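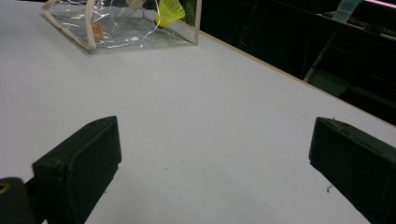

3.2 Storage of small items in the home: pouches, boxes and the cleared table

Participants kept a diary for two weeks in October and were then visited once. 70 households in all, 55 of which finished the diary to a standard we could use. The rest are left out of Table 2 but kept in for the interview material, where they had plenty to say. Recruitment was through the Bruvwood housing list and is described in 3.1.

We asked about small things only. Chargers, sewing bits, plasters, spare keys, travel bottles, pens. Anything that fits in one hand and has no fixed home. Gauthier's earlier typology split containers into open, lidded and soft, and we kept that, with one change: soft containers are divided again into see-through and not see-through. The reason will be clear from the diary entries. People treat the two quite differently.

Clear pouches. Vinyl or similar, boxy, often with a fabric binding along the edges so that the corners hold thier shape. Fig. 3 has one of this sort on a white tabletop, tan binding, with a yellow-green tag near the upper right of it. We did not ask people to buy anything. Most had come by their pouches as packaging, round bedding or toiletries, and kept them because it felt wasteful not to. One diary: "too good to bin, not good enough to give away". Several entries along those lines.

Use was heavier than we had expected from the pilot. 545 diary entries mention a clear pouch, nearly all of them to do with finding something and only a handful with putting something away. That imbalance is probably a fault of the diary form, which asked "what were you looking for?" first and left little room after. Should of been caught at pilot stage. It does not affect the visit data.

Opaque bags came up less, and mostly in complaints. Contents tipped out, searched, pushed back in. With the clear ones people reported turning the pouch over in the hand, or just looking at it on the shelf. Glare was a nuisance for some: crinkled plastic under a kitchen light throws streaks across whatever is inside, and two participants said they had to tilt the thing about before they could read a packet. A minor point, though it came up without being asked.

Labels and tags. Views split here. Some households had tagged every container in the house, some thought it daft to label a bag you can see into. Tags were said to be useful for telling pouches apart (colour mostly, hardly ever the words). A bright tag was picked out faster than a pale one in the shelf task, see 4.1, but the difference between individual colours was too small to report.

The cleared table. This was not in the original plan. During visits we asked people to sort one drawer as they normally would, and before starting most of them cleared a surface, wiped it and put one container down by itself. Not told to. When asked, they said it was so that they could "see what's what" or that the crumbs got into everything otherwise. A pale surface shows up small dirt, a speck or a smudge, and people went back to wipe again part way through. We coded this as a seperate step, "clearing", using the Staro scheme with 4 added codes. Times for clearing are given apart from times for sorting because lumping them together made tidy households look slow.

Figure 3. Clear boxy pouch with tan edge binding and yellow-green tag, on a white tabletop.

Coding was done by both authors on printed sheets, then typed up in the Zuvenby template. Disagreements were mostly over what counts as a container at all. A mug full of pens? We said yes. A coat pocket we left out, although it turns up in the diaries often enough to deserve its own study. Final codes were fixed on 26th April and no entries were recoded after that.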